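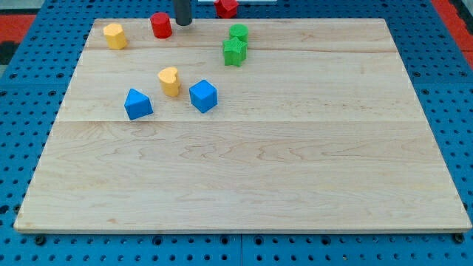

Maple panel, three planks edge-glued, visible seams.

Thread on seasonal movement in edge-glued panels. Mostly arithmetic. I get the same four or five questions every July and would like a single link to send.

Wood below fiber saturation changes size as its moisture content changes. Across the grain the change is large enough to break furniture. Along the grain you can ignore it for anything the size of a table.

Two directions matter across the grain. Tangential is along the growth rings, radial is at right angles to them. A flatsawn board moves mostly tangentially across its width. A quartersawn board moves mostly radially.

Hard maple, per one percent change in moisture content: 0.00353 tangential, 0.00165 radial. Those are fractions of the current width. They hold well enough between 6 and 14 percent, where indoor wood lives.

Formula: width x coefficient x change in MC. Same units out as in.

Worked case. Flatsawn hard maple panel, 400 mm wide, going from 7 percent to 12 percent. 400 x 0.00353 x 5 = 7.06 mm. Call it 7.

Same panel, all quartersawn: 400 x 0.00165 x 5 = 3.3 mm. Less than half. You pay for it at the lumberyard.

The number of planks does not enter the formula. A panel from three planks and a panel from six move the same total amount if the ring orientation is the same. Narrower planks change how cupping shows up. They do nothing for total width.

Glue does not restrain it either. The joint is long grain to long grain, both sides move together, and the line comes along for the ride. If a seam opened in winter, look at the ends of the panel first.

Ends: moisture leaves through end grain much faster than through the faces. The last inch or two dries first, wants to be narrower than the middle, and can't. That puts tension across the joints at the ends. Open seam or end check, depending on which is weaker.

Cheap prevention is to put finish on the end grain the same day you trim it. Two coats there for each coat on the face.

Where the MC number comes from. Wood left long enough at a steady temperature and humidity settles at an equilibrium. At 70 F, 35 percent RH gives 7 percent MC, near enough. 65 percent RH gives 12.

My shop logger read 42 percent RH this morning with the dehumidifier on. That puts stock at equilibrium close to 8. The unheated side of the building was much higher and I don't glue anything that has been stored there until it has sat.

"Sat" means stickered, air on both faces, weighed now and then. When the weight stops changing it is done. A week is often quoted for 4/4 stock. Thickness, species and starting point all change that. A kitchen scale is more use than the calendar.

A board lying flat on a bench is not acclimating evenly. One face gets air and the other gets bench. Stand it on edge or put sticks under it.

Meters. Pin meters read between the pins at the depth of the pins. Pinless meters average over some depth and need the right density setting. Neither is much good in the last half percent. Both are good at telling you that one board in the stack is different from the others, and that is the reading I care about.

If one plank goes in two points wetter than its neighbors, it will shrink in thickness after you sand the panel flat. You get a step at the seam you can feel with a fingernail. People blame glue creep. Sometimes it is glue creep.

Related: glue adds water at the joint line and the wood swells there. Surface it flush the next morning and the swollen strip gets planed off. When the water leaves you have a shallow trough along each seam, visible under gloss. Wait several days before final surfacing.

Kasun Khondokar asked whether alternating ring direction is worth doing. Alternate and the panel goes slightly wavy. Don't alternate and it takes one long arc. The arc is easier to hold flat with a batten or a screwed frame. The wave is less visible on a loose board. I arrange for face grain and let the rings fall where they fall.

Clamping pressure for dense hardwood with PVA: I use 200 psi as a working figure. Panel 42 inches long, 3/4 inch thick, is 31.5 square inches of joint. 31.5 x 200 = 6,300 lb of total force.

Divide by what your clamp really delivers. If it makes 1,000 lb with a normal grip, you need seven. Most maple glue-ups I see have three or four, and most of them hold, on account of well-fitted edges. The margin is thin.

You don't count the joints separately. Force passes through all of them in series. One set of clamps, same pressure on every seam, assuming the edges are straight.

Sprung joints: a few thousandths hollow in the middle of each edge, so the ends close first and stay in compression. It helps with the end drying problem. Too much hollow and you have just loaded the middle of the joint in tension for life.

Now attaching the thing. The panel will move, so the fastening has to allow it. Bad options in the order I see them: glued cross-grain battens, screws through tight holes in an apron, molding nailed and glued across the end.

Slotted holes. Fix the center of the panel and each edge moves half of the total. For the 7 mm case each edge moves 3.5 mm. A screw near the edge needs that much travel, plus some slack for where in the cycle you assembled it.

Where in the cycle matters. Assemble in a humid July and the panel is near its widest, so leave the room on the shrinking side. Assemble in April with the heat still on and you want it the other way. A screw centered in its slot is only right if you build at the midpoint.

If you fix one edge instead, say to keep a front overhang constant, the far edge takes the whole 7 mm. Size those slots for it.

Buttons in grooves work the same way. Leave the gap between button shoulder and apron on the correct side for the season. Figure-eight fasteners are fine on small tops. They swing through an arc, so the mortise has to be relieved on both sides or they bind.

Breadboard ends. Glue the middle tenon only, elongate the peg holes in the outer tenons, leave the end of the groove clear. The end will be flush with the panel edge twice a year. Lakmal Abeysekara cuts his slightly long on purpose so it reads as a design choice. I have no objection.

Frame and panel is the old answer and still the best for doors. Float the panel, pin at center if it rattles, finish the panel before assembly. Otherwise January shows you a bare stripe along each stile.

Finish slows moisture exchange. It does not stop it. Film finishes slow it a lot, oil hardly at all. Over a full season the panel gets most of the way there regardless, and what a good film buys you is immunity to a wet weekend.

Finish both faces with the same number of coats. An unfinished underside takes up and gives off moisture faster than the top. In theory the panel cups back and forth. In practice some do, some don't, and another coat costs ten minutes.

Kitchen boards are the worst case. One face gets wet, the other is against the counter, then it gets stood up by a warm stove. Wet both faces when you wash it and dry it on edge.

Does sheet stock do this? Plywood, very little, as the crossed plies hold each other. MDF moves a little in width and a good deal in thickness if it gets wet. Solid wood edging on plywood is fine along its length. A solid panel glued to a plywood panel is a moisture gauge.

Softer maples move less than hard maple in the tables. If the yard only wrote "maple" on the rack, use the hard maple number. Being wrong in that direction gives you a slot that is too long, and no customer has ever measured one.

Chenxi Cai asks about heat-treated stock. It does move less. It is also more brittle and I have split it with screws that were fine in untreated boards. I don't have a coefficient I trust, so I won't post one.

Correction to the spring version of this thread: I had the radial and tangential figures swapped in one post. Tangential is the larger. Tanvir Kumarasinghe caught it. The worked case above is the right way around.

For anyone who wants to log their own: cut an offcut from the same board, square, keep it beside the piece, and measure across the grain with calipers on the first of each month. Pencil the date and the width on the sample itself. A year of that tells you more about your house than the tables will.

Replies are open. Include species, width, where you live and whether the building is heated. "My table cracked" with none of those gets a request for all of them.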